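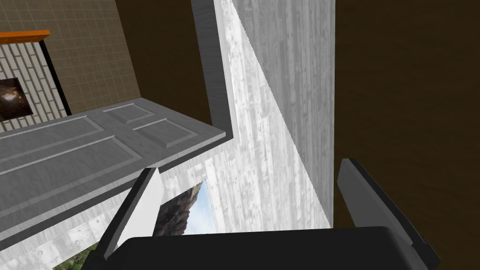 The panel door is a type of door in which a rigid outer frame holds one or more thinner panels in grooves. The frame is made of vertical members called stiles and horizontal members called rails, joined in traditional work by mortise and tenon. Six-panel doors, such as the grey one with raised moulding around its recessed panels, are among the most widely copied patterns for interior use. The panels are left unglued so that they can swell and shrink across the grain without splitting the frame.

Construction

In a six-panel door the outer stiles run the full height. A top rail, a frieze rail, a lock rail and a bottom rail cross between them, and short central members called muntins divide the openings into pairs. The lock rail is usually set near handle height and is often wider than the rails above it. Mouldings may be cut directly into the frame, when they are described as stuck, or made separately and pinned in place, when they are described as planted.

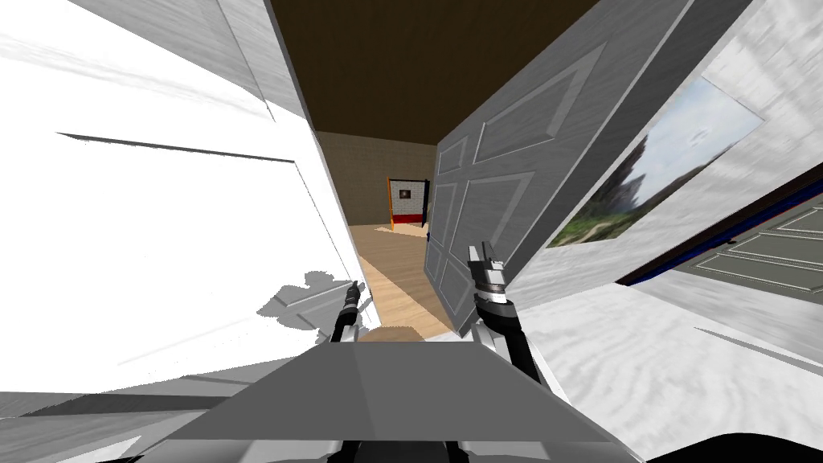

Moulded doors imitate the same layout with two pressed fibre skins over a light timber frame. The core may be honeycomb cardboard or solid particleboard. They are cheaper and less prone to warping, but can't be planed far at the edges before the internal frame is exposed.

Regional practice

In Lanilbridge, terrace houses built for mill workers had four-panel doors upstairs and six-panel doors off the front hall. A survey by the joinery historian Sevim Toprak recorded 260 surviving doors in the town, 17 of them with their original rim locks. Most had been painted many times, and the colour of the earliest coat was usually a dark brown.

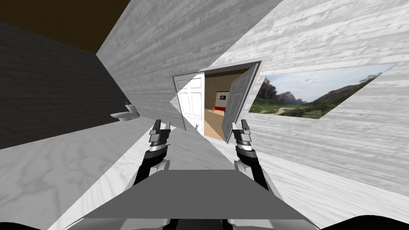 Toprak attributed the upstairs pattern to the Ketov joinery works, which supplied doors in standard sizes and kept around 100 moulding profiles in its catalogue. The works closed after a fire in its drying shed.

See also: Architrave; Door furniture; Ledged and braced door; Mortise and tenon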